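Work and Automation, Unit 4: The Packing Bench
Handout, version 9/12/24
Instructor: Fionnuala Gilmartin

Please read this before the seminar and bring your notes on the Gouveia chapter. We'll need them!

Last time we looked at big machines that replaced whole rooms of people. This unit is smaller and, to my mind, much more fun: a single bench, two robot arms, and a job most of us have done at our own kitchen counter. Putting eggs in a carton takes almost no thought for a person. You feel the shell, you ease off, you let go. For a machine, every part of that has to be worked out, and the people who work it out best are often the ones who used to do it by hand.
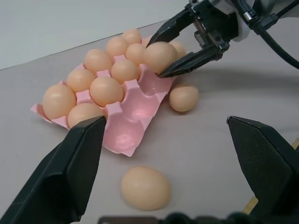 Our case is Porwood, a small egg packer where the hand packers were asked in July to help bring the arms onto the line. Bernardo Prata had packed there for 10 years. His new title is cell lead, and he looks after 2 benches. When I asked what he does all day he laughed and said "I watch, and then I argue with it." He decides how tightly the fingers close, which eggs go back for a second look, and when to stop the bench altogether.

Terms to know

Cell: the bench, the arms and the person in charge of them, taken together. Clorkus (your second reading) leaves the person out. Think about what gets lost when you do that.

Tacit skill: what a worker knows and can't easily put in words. Grip is a lovely case, and so is spotting a weak shell.

Exception: anything the machine hands back to a person. At Porwood the target is 3,000 eggs a shift, and the exceptions are where the human hours now go. 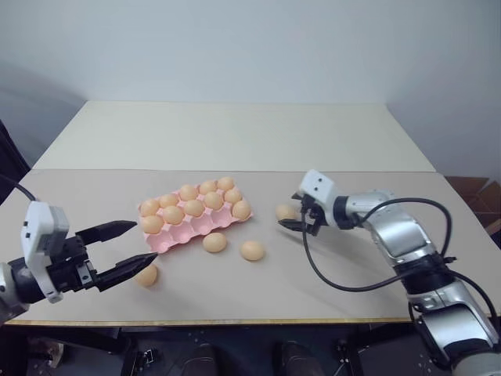
Pace is the next big topic. Hand packers set their own rhythm and talked while they worked. A cell lead waits, steps in, waits again. Some of the Porwood crew love it (sore wrists were a real complaint before), and others miss the chatter and find the waiting more tiring than the packing ever was. Both groups are worth listening to, and Drusik's interviews give you plenty from each.

Then there's pay. The cell lead job came with a raise, but there are fewer of those jobs than there were places on the old line. Who got asked first, and who did the asking?

For the seminar

Pick a task you know well with your hands and write 100 words telling a stranger how to do it. Swap with a partner and try to follow theirs to the letter. It's harder than it sounds, and a great way into the Drusik reading, pages as listed on the course site.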